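List home | Threads | By date | By author | Subscribe | Search

Subject: Re: Open day at Belkadi – who went?
From: Jadwiga Wieczorek
Date: Jun 19, 2019

Eugeniusz Gajewski wrote:
> I had to miss the Belkadi open day. Did they show the bedroom
> work, or was it all kitchen again like in November? Also, is it
> worth asking them to come to our next meeting? Tae-yang said the
> talk ran long and he left before the hands-on part.

I went, and stayed to the end. The bedroom work was the main item this time.

The morning was a talk by Ximena Aguirre on how they collect demonstrations. No slides on theory, mostly practical: how they choose homes, how they brief people, what they throw away. They had 30 seats out and 29 of us signed in. Tae-yang is right that it ran long. The questions on calibration took up most of the extra time, and I did not follow all of them.

After lunch we went over to the house in groups of four. You hold the gripper yourself, and the camera on it records what the fingers are facing. The tasks are ordinary ones: pick up a cloth, move a cushion, straighten a quilt. Arturo Guerra ran our group and let each person have two turns.

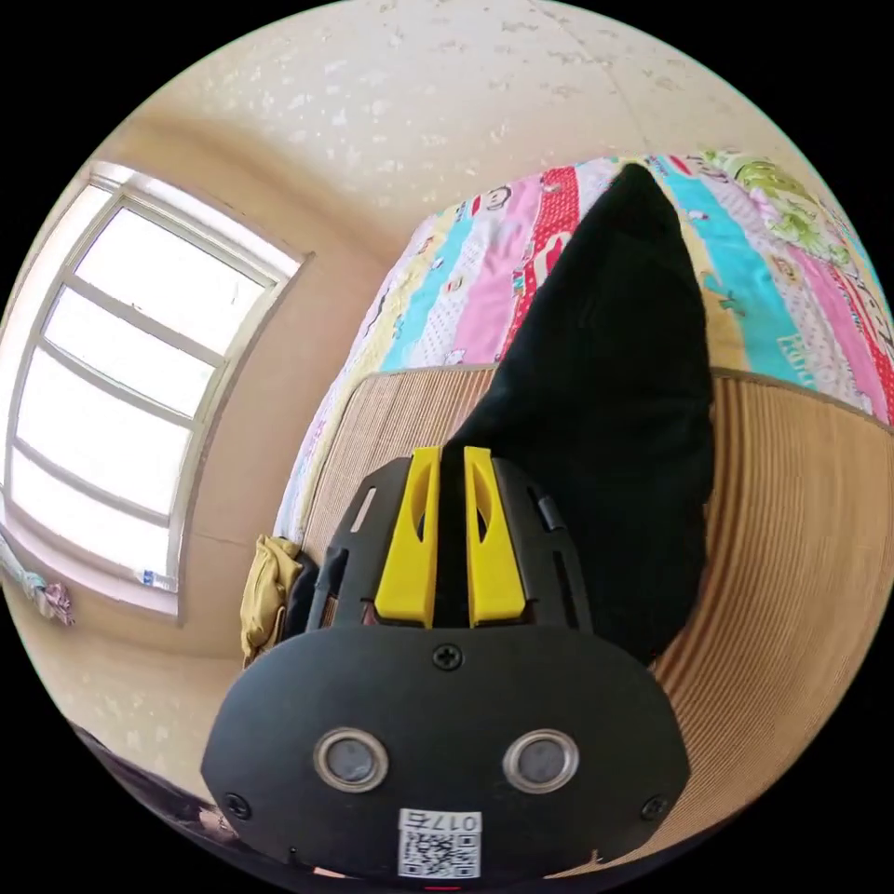 Hand-held gripper in the bedroom, with the black cushion behind the yellow fingers.

My first turn was poor. I moved too fast and kept turning my wrist, and Arturo had me start over. The second was better. He wants the approach slow and the fingers pointed at the thing you are going for well before you reach it. It is more tiring than I expected – my forearm was sore the next day.

Soft things were what most people wanted to ask about. Arturo said that cloth takes them longer than anything else, and that they would sooner have fewer clean recordings than a lot of hurried ones. He did not want to give a date for running any of it on the Clivura arm, and the arm was not part of the open day.

On your last question, yes, I think we should ask. Ximena said they can bring a gripper and a laptop to a meeting if there is a room with decent light and a few household things to pick up. I would rather have that than another talk. If you write to her, please copy me.

I have the handout if anyone wants a copy. It covers the morning only.

Jadwiga

Related threads
Open day at Belkadi – parking and start time
Notes from the Jandwood workshop visit
Clellness demo moved to the larger hall
Gripper finger wear: what are people using?
Room for the November meeting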